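"En verano la gente compra comida como si fuera a venir un ejército"

6/17/21

Lleva doce años con el puesto de comidas preparadas en el mercado de Stumau y no para quieta ni un minuto. La entrevista la hacemos de pie, entre cliente y cliente, ella cortando puerros y yo apuntando como puedo. Pidió que no pusiéramos su nombre. "Pon la del puesto y ya está, que aquí me conocen así".

Empezó con Dobre, una empresa de catering que servía menús a colegios y oficinas. 400 raciones al día, algunos días 1000. Lo dejó por cansancio, dice, y por otra cosa. "Veía lo que volvía en los carros. Bandejas enteras de lentejas. Al principio te da rabia, luego te acostumbras, y cuando me di cuenta de que me había acostumbrado me fui".

De ahí el puesto. Y de ahí los talleres de aprovechamiento que da en la sala Samalier, en el piso de arriba del mercado, desde octubre del año pasado. Grupos pequeños, mucha olla, poca teoría.

¿Quién viene? "De todo. Parejas que acaban de irse a vivir juntas, señoras que cocinan mejor que yo, un chaval que solo sabía hacer arroz. Y le salía malo, eh". Se ríe. Para a cobrar una tortilla. Vuelve.

Le pregunto cuál es el error más repetido y no lo piensa. "Guardar sin saber para qué. Metes las sobras en la nevera y te quedas tan tranquila, como si ya hubieras cumplido. Y a los cuatro días a la basura. Si guardas medio pollo tienes que decidir esa misma noche si va a ser croqueta, caldo o bocadillo. Si no lo decides, no lo guardes, cómetelo". 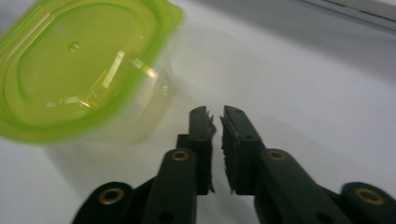
Lo de la fecha es otra de sus manías. Cinta de carrocero y rotulador, siempre, hasta en el caldo. "Mi hermana se reía de mí. Ahora lo hace ella y encima me corrige la letra".

Con el congelador es más dura todavía. Lo llama el cementerio. Recomienda vaciarlo entero 2 veces al año, sacarlo todo a la mesa y no comprar carne ni pescado hasta acabarlo. "Salen menús rarísimos, un día comimos guisantes con calamares y croquetas de cocido. Pues muy bien. Nadie se murió".

Hablamos de dinero, que es por lo que se apunta casi todo el mundo. Una alumna le llevó las cuentas hechas, en una libreta: alrededor de 900 euros menos en un año, familia de cuatro. Ella no promete nada parecido. "Depende de lo que tiraras antes. El que tiraba poco ahorra poco, claro".

De las aplicaciones no quiere saber mucho. Probó Fadex, la que te avisa de lo que va a caducar, y duró una semana. "Me pitaba el movil por un yogur. Yo ya se que tengo un yogur".

¿Y el pan? Aquí se anima. Deja el cuchillo. Pan duro en migas, en sopa de ajo, en torrijas aunque no sea Semana Santa, rallado, tostado con tomate, en albóndigas. "El pan no se tira. Mi abuela lo besaba si se le caía al suelo. Yo no llego a tanto pero tirarlo, no".

Las verduras feas, al horno con sal y aceite. Las hojas del puerro y las puntas de zanahoria, a una bolsa, y cuando se llena la bolsa, caldo. Las claras que sobran de las natillas, congeladas. Los tallos del perejil picados finos en el sofrito. Va soltando todo esto del tirón y me da tiempo a apuntar la mitad, asi que seguro que falta algo.

Llega el reparto y se acaba la charla, más o menos. Le pregunto deprisa si en su casa nunca se tira nada. Pone cara.

"Ayer tiré media lechuga. Negra estaba. La compré el lunes pensando en cenar ensalada toda la semana y cené pizza - escríbelo, escríbelo, que luego la gente se piensa que soy una santa".

El próximo taller es de legumbres y quedan plazas. Apuntarse, en el mismo puesto, por las mañanas.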